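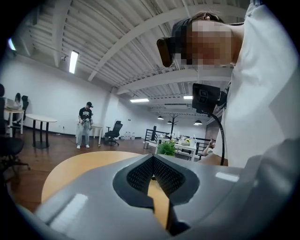

노출 천장 사무실

노출 천장 사무실은 반자(흔히 텍스라고 부르는 마감 천장)를 달지 않고 위층 바닥이나 지붕의 밑면, 보, 배관, 전선관을 그대로 드러낸 사무실을 말합니다. 오픈 천장, 무천장이라고도 하고, 현장에서는 그냥 "천장 깠다"라고 해요. 이 항목은 제가 Tundance 공간 백과에 쓴 것 중에 제일 길어진 글인데, 처음에는 조명 항목에 딸린 문단 하나였습니다. 쓰다 보니 자꾸 늘어나서 따로 뗐어요! 최종 수정일은 2022년 4월 4일입니다.

어원과 용어

"노출"이라는 말은 노출 콘크리트에서 건너온 것 같다고 저는 생각하는데, 확실한 출처를 찾지는 못했습니다. 혹시 아시는 분은 토론란에 남겨 주세요. 영어로는 보통 exposed ceiling이나 open ceiling이라고 씁니다. 헷갈리는 게 하나 있는데, 격자 모양 루버를 듬성듬성 매단 천장도 오픈 천장이라고 부르는 업체가 있거든요. 이건 위가 비쳐 보이기는 해도 따로 매단 구조물이 있으니 여기서는 다루지 않습니다. 견적서를 받을 때 "오픈"이 어느 쪽인지 꼭 물어보세요. 저는 안 물어봤다가 루버 값이 들어간 견적을 받아 들고 한참 들여다본 적이 있어요.

골판 데크

철골 건물에서 천장을 걷어내면 올려다보이는 물결 모양 철판이 데크플레이트입니다. 콘크리트를 칠 때 거푸집 노릇을 하는 판이고, 종류에 따라 굳은 다음에도 슬래브와 함께 힘을 받는 것이 있습니다. 골이 줄줄이 한 방향으로 달리니까 방이 그 방향으로 길어 보이는 효과가 나요. 제가 오래 드나든 Potgieter 건물은 골 깊이가 50 mm였는데, 흰색으로 칠해 놓으니 낮에는 골마다 옅은 그늘이 져서 꽤 보기 좋았습니다. 철근콘크리트 건물이라면 데크 대신 거푸집 자국이 남은 슬래브가 나오고요, 분위기가 완전히 다릅니다.

데크 아래로는 보가 지나갑니다. 철골보에는 내화 피복이 뿌려져 있는 경우가 많습니다. 회색 솜뭉치처럼 생긴 그것인데, 보기 싫다고 긁어내면 절대 안 됩니다. 내화도료나 판재로 마감을 바꾸고 싶으면 설계자와 먼저 상의해야 하고, 이 부분만큼은 저도 아는 척을 하지 않습니다.

색: 흰색이냐 검은색이냐

노출 천장 이야기만 나오면 벌어지는 논쟁입니다. 검은 천장은 배관과 전선관이 어둠 속으로 묻혀서 배선이 어수선해도 덜 보입니다. 흰 천장은 빛을 되돌려 주니 같은 등기구로도 방이 밝고, 그 대신 먼지 앉은 자리나 누수 얼룩이 그대로 드러나요. 저는 흰색파입니다. 벽까지 흰색이면 천장과 벽의 경계가 흐려지는데, 이때 바닥을 갈색 나무로 깔면 눈이 쉴 곳이 생깁니다. 천장도 희고 벽도 희고 바닥까지 희면 (한 번 그런 곳에서 일해 봤어요) 오후쯤에는 눈이 시립니다.

칠할 때는 배관이며 전선관까지 한꺼번에 뿜칠하는 경우가 많습니다. 스프링클러 헤드와 감지기에는 페인트가 묻으면 안 되니 미리 싸 두었다가, 칠이 끝나면 싼 것을 전부 벗겼는지 하나하나 확인합니다. 배관에 붙은 흐름 방향 표시나 이름표도 칠에 덮여 버리기 쉬우니 사진을 찍어 두고 나중에 다시 붙이세요.

조명

매입등을 넣을 반자가 없으니 등기구는 달아매거나 직접 붙입니다. 제일 흔한 건 길쭉한 형광등 기구이고, 요즘은 같은 모양의 LED로 많이 바꿉니다. 줄을 맞출 때 보와 나란히 갈지 직각으로 갈지를 먼저 정해야 해요. 나란히 가면 깔끔하고, 직각으로 가면 보 밑으로 내려 달아야 해서 와이어가 길어집니다. 보보다 위쪽에 등을 붙이면 보 그림자가 책상에 떨어지는 수가 있는데, 이건 도면만 봐서는 잘 안 보이더라고요.

일하는 자리는 긴 등으로 고르게 밝히고, 모여 앉는 자리에는 펜던트를 낮게 내려 다는 조합을 저는 좋아합니다. 높은 천장 밑에서도 펜던트 아래는 아늑하거든요. Kedon 펜던트의 검은색 갓을 흰 천장에 달아 봤는데, 선까지 검은색이라 천장에 연필로 줄을 그은 것처럼 또렷했습니다. 줄이 거슬리는 분은 흰 선으로 주문하시면 됩니다. 주문 번호가 1378로 끝나는 것이 흰 선이에요. 펜던트는 꼭 밑에 탁자가 있는 자리에 다세요. 탁자를 옮기면 등도 같이 옮겨야 합니다. 키 큰 사람이 이마를 박는 건 시간문제예요.

공조와 냉난방

사각 환기구는 원래 반자 면에 맞춰 끼우는 물건이라, 반자가 없으면 덕트 끝이나 옆구리에 바로 달립니다. 덕트를 드러낼 거라면 둥근 나선형 덕트가 보기에는 좋지만 사각 덕트보다 아래로 더 내려올 수 있어요. 카세트형 냉방기도 반자 없이 매달 수는 있는데 옆구리가 다 보이니까 커버를 씌우기도 합니다. 작은 사무실에서는 벽 높은 곳에 벽걸이 에어컨을 다는 쪽이 간단합니다. 배수관 기울기만 잘 잡으면 되고 필터 청소도 사다리 하나로 끝나요. 다만 넓게 트인 방이라면 벽걸이 한 대의 바람이 반대편 끝까지는 잘 안 갑니다.
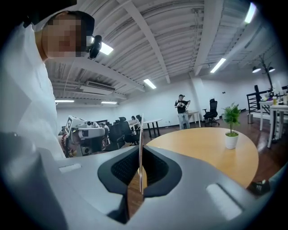 반자를 없애면 공기가 데워야 할 부피만 늘어나서 겨울 난방비가 감당이 안 되더라, 자기네는 결국 12월에 천장을 다시 달았다는 독자 의견이 있었습니다. 맞는 말씀이에요. 더운 공기는 위로 올라가고 사람은 아래에 앉아 있으니까요. 특히 맨 위층이라 데크 바로 위가 지붕이면 단열부터 살펴야 합니다. 단열이 지붕 쪽에 제대로 되어 있는지, 혹시 걷어내려는 반자 위에 단열재가 얹혀 있지는 않은지 철거 전에 점검구를 열어 확인하세요. 저희는 실링팬 2대를 느리게 돌려서 위에 고인 공기를 내려보냈고, 발이 시리다는 말이 줄기는 했지만 없어지지는 않았습니다.

소리

노출 천장의 제일 큰 약점을 꼽으라면 저는 소리입니다. 텍스는 생긴 건 심심해도 소리를 꽤 먹어 주거든요. 그걸 없애고 철판이나 콘크리트를 드러낸 데다 바닥까지 단단한 나무면 통화 소리가 온 방을 돌아다닙니다. 해결책으로는 흡음 패널을 수평으로 매달거나, 세로로 세운 배플을 줄지어 달거나, 데크 골 사이에 흡음재를 붙이는 방법이 있어요. 패널은 책상 위보다 통화가 많은 자리 위에 먼저 다는 게 효과가 빨랐습니다. 스프링클러 물길을 막지 않는지는 시공 전에 소방 쪽에 확인을 받으시고요. 커튼이나 러그도 도움이 됩니다. 바퀴 의자를 나무 바닥에서 쓴다면 우레탄 바퀴로 바꾸는 것만으로도 한결 조용해져요!

바닥과 가구

천장이 복잡하니 바닥 쪽은 단순한 편이 낫다는 게 제 취향입니다. 다리가 여럿 달린 탁자를 늘어놓으면 위아래가 다 선으로 가득 차 버려요. 그래서 가운데 기둥 하나로 서는 둥근 탁자를 자주 권합니다. 의자를 어느 쪽에서든 밀어 넣을 수 있고, 모서리가 없어 벽 가까이 두어도 지나다니기 편합니다. 제가 쓰던 Kunholm 원형 탁자는 흰 상판이었는데 커피 자국이 잘 닦였고, 대신 기둥 밑판이 무거워서 혼자 옮기기는 어려웠습니다. 기둥 탁자는 상판 끝에 걸터앉으면 기울 수 있으니 조심하시고요.

나무 바닥은 흰 천장 아래서 색이 더 노랗게 느껴질 때가 있습니다. 견본을 손에 들고 고르지 말고 바닥에 내려놓은 채로, 실제로 쓸 등을 켜고 보세요. 저는 낮에 창가에서 골랐다가 저녁에 형광등 아래서 보고 깜짝 놀랐습니다.

청소와 관리

배관 윗면, 전선관 윗면, 보의 아래 날개 위에는 먼지가 쌓입니다. 밑에서 안 보이니 잊고 지내다가 에어컨을 처음 트는 날 솜털 같은 것이 키보드에 떨어져요. 저희는 1년에 2번, 냉방 시작 전과 난방 시작 전에 긴 대가 달린 먼지떨이와 청소기로 훑었습니다. 책상에는 비닐을 덮고 위에서 아래로 내려오면서 하면 됩니다. 갓 달린 펜던트는 전원을 끄고 식힌 다음 마른 천으로 닦습니다.

좋은 점도 있어요. 물이 새면 어디서 새는지 바로 보이고, 전선을 한 줄 더 끌 때 텍스를 들어내느라 머리에 가루를 뒤집어쓸 일이 없습니다. 배선이 느는 속도가 무섭기는 해요. 누군가 케이블타이로 랜선을 대충 묶어 놓으면 그 위에 또 누가 묶고, 그러다 천장이 덩굴처럼 됩니다. 처음부터 케이블 트레이를 넉넉한 폭으로 깔아 두시는 걸 추천합니다.

같이 보기

데크플레이트, 내화 피복, 흡음 배플, 펜던트 조명, 케이블 트레이, 기둥 탁자(작성 중이라 아직 짧습니다)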